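Painting the hallway, part two

I promised to write again when the second coat was dry, so I write. The hallway of our apartment on Oler Street has no window, and for many years it was the color of weak tea. When we moved in, I said I would paint it in the first month. I started in July, two winters later.

In my first language we have one word for both "paint" and "dye", and this caused me a small problem at the store in Brikgate. I asked for a dye for walls. The lady was very patient and took me to the right shelf, where I found 14 kinds of white. I stood there so long that my parking ticket ended. I took the one with the most ordinary name, a warm white from Eltent, and I am happy with it.

What I learned is mostly about preparation. I washed the walls with soap and water and left them overnight. I filled the nail holes, and the next morning I saw that I had filled them badly, so I sanded and filled again. The tape must be pressed with a fingernail along the whole edge - I skipped this behind the coat hooks and there is now a line like a small river. My husband says it has character. I will fix it when he is at work.

For everything I paid 67 dollars, with the roller, the tray and a brush that loses hair. I would buy a better brush next time. The roller was cheap and gave me no trouble at all.

The smell stayed for two days. We ate in the bedroom with the door closed, like students, and I must say I liked it. 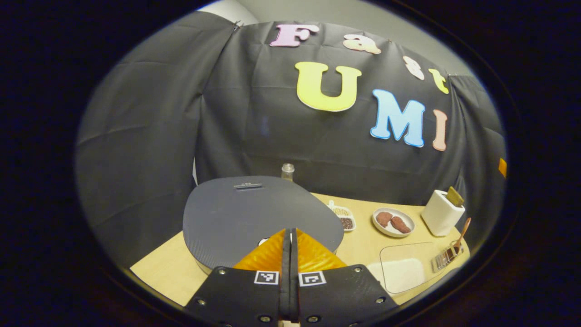 The door to the kitchen is the next question, and I change my mind about it every evening. White would be correct and a little boring. My sister votes for green, but she does not have to live with it. I keep coming back to a dark gray like the one on that large rounded board, with a bit of orange-gold near it, maybe only a lamp or a narrow shelf. Gray alone would be too heavy in a place without a window, and the yellow tones warm it nicely. I have put two sample cards on the door with tape, and this time I pressed the edges.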